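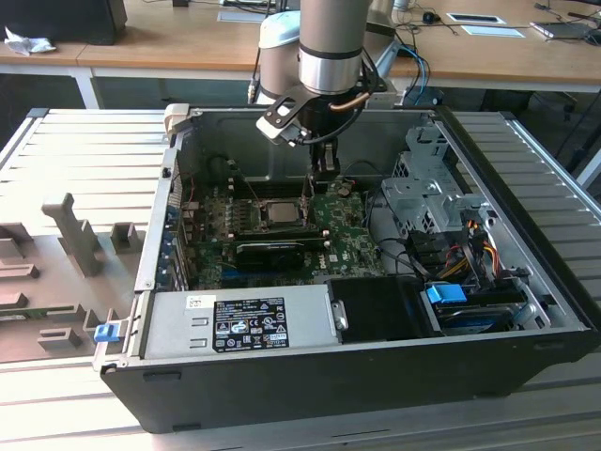 Figure 1. The gripper over the board of the desktop tower, with the parts fixture to the left on the slatted table.

Working Rules for a Shared Robot Cell: What We Wrote, What We Changed and What We Would Keep
Student project report
Haris Satti, Kirstin Hepburn, Lewis Carnegie
Project supervisor: Rhona Imrie

1. How the project came about

When we joined the Skamstead lab in September, the plan was to spend the whole term on teaching the arm to take apart old desktop computers. We still did a fair bit of that, and enjoyed it very much, but along the way our project turned into something else. Three different groups share the cell, and each had its own habits about who may reach in, how fast the arm may go and where the computer should sit. Our supervisor suggested (very kindly, after a rather tense afternoon) that we might write the habits down, compare them, and see whether one set of rules could serve everybody. This report is the result.

We should say at the start that none of us is a safety engineer. The lab already has a formal risk assessment, and our rules sit underneath it. If the two ever disagree, the risk assessment wins.

2. What we looked at

We read the lab's session log from the previous year, which has 201 entries, some of them a full page and some of them just "fine." We marked every entry that mentioned a stop, a bump or a part in the wrong place, and found 73. Lewis had guessed a much lower number and was a good sport about it. Most were small things, such as a cable catching on a bracket or a case that had been set down slightly turned from where the program expected it.

Then we talked to the people who use the cell most. Kirstin MacLeish, who runs the Mowat group's sessions, gave us a whole morning and let us sit in on two of her setups. The Meletti group sent us their own checklist, and we borrowed from it freely.

3. The rules

Before power goes on, the person running the session checks that the tower is unplugged from the wall and that its power supply has been left to stand for 15 minutes. The power supply stays closed. We do not open it, and we do not let the arm try.

The case goes down on its side with the open face up, and it is pushed against its stops by hand. Loose wires inside the case get tucked away from the path of the fingers. This was the item people skipped most often in the log, and we were guilty of it too in our first week.

One person holds the stop button and does nothing else. They don't take notes or answer the phone, and if they need a break, the arm is paused until somebody else has taken over. We argued over this one for a long time - it does make a small group feel even smaller - but we all came around to it.

Any new motion is run first at the slow setting, well above the case, and only then brought down toward the board.

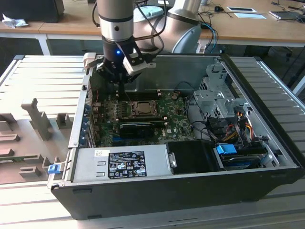 Nobody reaches into the case while the arm is enabled, even when the arm is still. A paused program can look exactly like a finished one from where you are standing, and Kirstin MacLeish was very firm with us on this. If a screw needs nudging, you pause, disable, say "disabled" out loud, and wait for the button holder to say it back. It felt silly for a day or so and then it felt normal.

Finally, every session gets a log entry, including the dull ones. We made a short form for this with space for what was attempted, what stopped it, and what the next person ought to know.

4. Trying them out

We used the draft ourselves and then asked the Mowat group to use it without any coaching from us, which was a humbling experience. Two of our sentences could be read in opposite ways. One of them said to "clear the arm before loading," and half the group took it to mean moving the arm away, while the other half thought it meant clearing an error message! Kirstin Hepburn rewrote the whole page in shorter sentences that evening, and the second draft went much better.

The setup checks added a few minutes to each session. People grumbled at first, and we grumbled with them. We don't have enough entries yet to say whether bumps have become less common, and we would rather leave that question open than claim something on the strength of one term.

5. What is still missing

Our rules say very little about lifting. A full tower is heavy and awkward to turn, and the Zornton trolley we usually borrow is a bit too low for the table. We also never settled who signs off a new user. At the moment it is whoever happens to be there, and we think it should be one named person for each group.

The printed page is clipped beside the door of the cell, with a pencil on a string for comments. Please do use it. We'll collect the comments before the next group starts and pass them on to Rhona.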